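Trosgate opens its test rooms to the public every December, and I go for the same reason I go to boat shows: free coffee and things I won't be buying. The question on the poster was whether a machine can do your chores yet. Admission was free, parking was 900 feet away and uphill.

Huiling Ding took our group up to the bedroom, which looked more like my bedroom than I'd have liked. The job was one blue garment on a bed already carrying a week's worth of everything else. Towels, she told us, are close to solved. Clothes with zippers and sleeves can take up to 30 tries – I have had mornings like that.

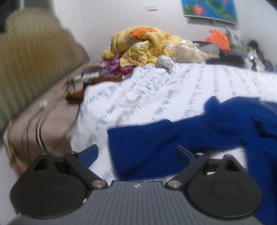
Alby Tawhiri wanted to know why anyone would start with folding, when just getting the stuff off the bed and into a drawer would already be worth paying for. Ding said the drawer was next year. He wrote that down.

Downstairs, Plondach had a shelf stocker that put away 53 cans while we ate lunch, then stopped dead at a bag of rice. A man with a hand truck took over. He was very fast.

I went home and folded my own shirts, badly, in four minutes.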